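By August she had packed the same little box 358 times, and her wrists knew the way to it better than they knew the way to the kettle. Grunura wanted slow hands, the kind that put a packet down as if somebody's grandmother were asleep in it – and slow hands she had, bless them, two of the best.
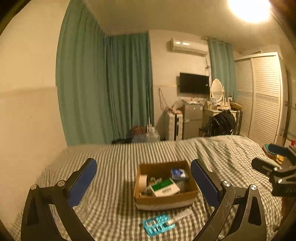
She talked while she worked, low and friendly, the way you would to a child learning to tie a shoe. Easy now, a little to the left, let it settle. Somewhere in Belorow a machine would learn all this from her, and she rather hoped it would pick up the patience too. Then she squeezed the grips and began the next one.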